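Inicio > Barrios > Vivienda y convivencia

Los vecinos de Clorkititz estrenan en diciembre su trueque de ropa de cama

Por Baoshan Shao
Diciembre
Lectura: 2 minutos 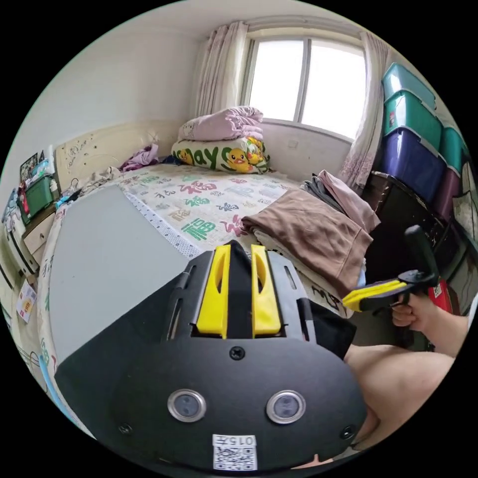

Quien haya vaciado alguna vez el armario de una abuela sabe que las sábanas son lo último que se tira y lo primero que se guarda «por si acaso». De ese «por si acaso» va a vivir, desde este martes y durante todo el mes, el trueque de ropa de cama que la asociación vecinal de Clorkititz organiza en el antiguo local de la mercería Serisine, cerrada desde la jubilación de sus dueñas y prestada para la ocasión con estanterías, mostrador y hasta la campanilla de la puerta.

El funcionamiento es sencillo y, por lo que cuentan quienes lo han preparado, se ha discutido mucho más de lo que parece. Cada persona puede llevar hasta 13 piezas lavadas y dobladas, entre sábanas, fundas, colchas y mantas, y recibe por cada una un vale de cartulina que puede gastar allí mismo o guardar hasta que cierre el trueque. Los edredones de plumas valen por dos (hubo quien pedía tres, y la reunión se alargó hasta la hora de cenar). No se admiten almohadas ni colchones, y las piezas con un roto van a una mesa aparte, donde las alumnas del taller de costura de la calle Devbridge las irán convirtiendo en bolsas para el pan, trapos y alguna que otra cortina de cocina.

La primera recogida, hecha portal por portal en noviembre, reunió 300 juegos completos, bastantes más de los que cabían en las estanterías, así que parte del género espera todavía en el garaje de la familia Cao. Hay lino bordado con iniciales que ya nadie del barrio sabe a quién pertenecieron, franela de cuadros de la de toda la vida y unas cuantas colchas de ganchillo tan pesadas que hay que llevarlas entre dos. La señora Cao, que se ha pasado varias tardes ordenándolas por tamaños, pide por favor que se midan las camas en casa antes de venir, y lo pide con mucho cariño, pero lo pide dos veces.

El barrio ha puesto además 3,718 euros, sacados de la rifa de verano, para comprar mantas nuevas destinadas a las familias que no tengan nada que cambiar. Para recogerlas no hace falta vale ni explicación alguna: basta con acercarse al mostrador y preguntar.

El local abrirá por las tardes, de cinco a ocho, y los sábados también por la mañana. El taller de remiendos tiene 20 plazas gratuitas y las inscripciones se hacen en el propio mostrador. Conviene llevar dedal.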